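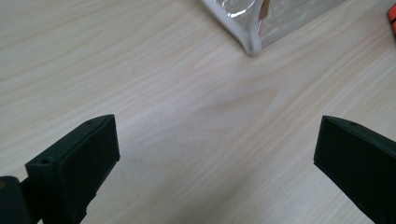
Covell table top, pale finish, grain detail.

Covell Table Top
Pendard, Worktops and Tables

The Covell is a light-colored wooden table top for desks, kitchen tables and workroom benches. It is supplied as a top only or with the Vulara base. Tops are cut, sanded and finished to order at the Štefanec workshop.

Surface
Color runs from pale cream to beige. The grain is fine and closely spaced, with thin tan streaks between wider, softer bands. Where the grain bends around a faint knot-like area it forms an oval swirl slightly darker than the surface near it. Figure of this kind is accepted in the Covell grade and is not grounds for return. Open knots, splits and filled areas are rejected before finishing.

Grain position varies from top to top. Customers ordering a matching pair should write "pair" in the order notes. Paired tops are selected for color first and grain second; an exact match is not possible.

Finish
Clear, low sheen, 2 coats on the upper face and edges. The underside receives a single sealing coat. Under side lighting the surface shows a soft sheen. The finish is not tinted, and the color will deepen with exposure to daylight. Move lamps, trays and desk mats from time to time during the first months so that the top changes evenly.

Fixing
The underside is pre-drilled with 8 holes for the Vulara base. Screws are included with the base and are not included with the top alone. Other bases may be used if the fixings allow for seasonal movement across the grain. Do not glue the top to a frame. Do not drill within 400 mm of an existing fixing without checking the template supplied.

Care
Wipe with a damp cloth and dry at once, following the grain. Mild dish soap may be used on grease. Do not use scouring pads, bleach or silicone polish. Use a mat under hot pans. Water left standing will mark the finish.

Light scratches can be rubbed out with a fine abrasive pad along the grain and recoated with the Covell repair kit, sold separately. Deep scratches need the full face sanded. Spot sanding leaves a visible patch.

Delivery
Tops ship flat, face down on foam, with corner guards. Lead time is 10 working days for stock sizes. Custom sizes are quoted on request. The workshop closes for part of August, and orders placed during the closure are scheduled after it reopens.

Store flat and indoors until fitted. Do not lean the top against a wall or radiator.

Page updated 10th April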